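Home Features Food & Home Travel Subscribe

The Cupboard I Can't Stop Opening

I have a gift cupboard. Every November I open it to get ahead of the holidays, and every November I end up sitting on the hall floor with a cold cup of tea, wondering who on earth I bought a brass egg timer for.

My mother kept one too (hers was the bottom drawer of the linen closet, and we were forbidden to look in it, so of course we looked). She bought things in the February sales and forgot them by spring. I once got the same bath salts 2 years running and thanked her very nicely both times! 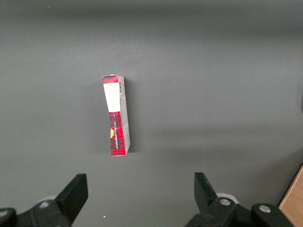

The trouble with buying early is that you're shopping for a person who will have changed by the time you hand the thing over. My sister was mad about jigsaws when I bought her one from Trakine, the little shop by the train station, and by December she had taken up swimming. So now I buy for the season and let the person come later. Anything in red and black plaid will do it for me, even a skinny little box with a big blank white label near the top, just asking for a name. I leave the name off until the last possible week, and I write it in pencil.

Wrapping is where my good intentions fall apart. I bought a roll of paper at Cloter that claimed to be 200 feet long and I swear it has never gotten any shorter. It's brown and it tears if you look at it wrong. A friend gets hers from El Sherbiny, the stationery place across town, and her corners are so sharp I feel a bit sick looking at them, and then I go home and use half a roll of tape on a paperback.

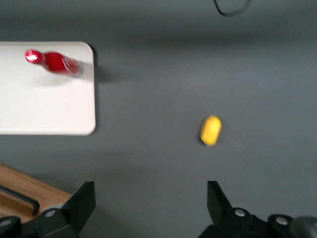 And then there's the money. I used to tell myself the cupboard saved me a fortune, until I sat down one wet Sunday and added up what was in it. 500 dollars! For candles, mostly, and a board game called Climulura that none of us has ever understood past the first page of the rules. I've given that game away once already and it came back to me at a raffle.

So this year I have a new rule, and I've stuck to it for all of nine days: one thing goes in only when one thing comes out. The egg timer is going to my neighbor. She doesn't eat eggs, but she likes brass.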